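# Visit to Sturker, 7/7/24

Asnakech Dinsa and I went to see the four-fingered hand before we put anything in next year's equipment budget.
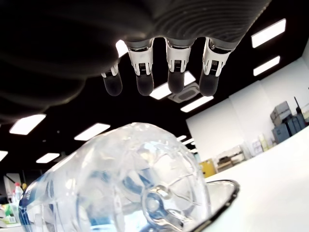

What should we set aside money for besides the hand itself? Spare fingertips, a service plan, and staff time to set it up, which Sturker puts at about 6 weeks for a shop our size.

We met Aqeel Cheema at the front desk and were on the floor for most of the morning. He handles sales for the Harner line and answered most of what we asked. On price he would only give a range until we send our parts list. I will do that this week.

Points I wrote down:

- Lead time is 191 days from a signed order. To have it running by February we would need to order this month.
- Fingertips are a wear part and are sold in sets. Sturker suggests keeping 2 sets on the shelf.
- Training is quoted separately, and travel is on us.
- Leasing is possible through Fitunberg, but the service plan can't be rolled into the payments.

Asnakech asked about smooth plastic bottles, which are most of what we pack. Aqeel said to send samples and they will run 1,000 picks and share the log - no charge for that. She is boxing them up now.

We still owe Sethi a visit. Their two-finger gripper costs less and may be enough for the case line. I'd hold the budget request until we have both quotes.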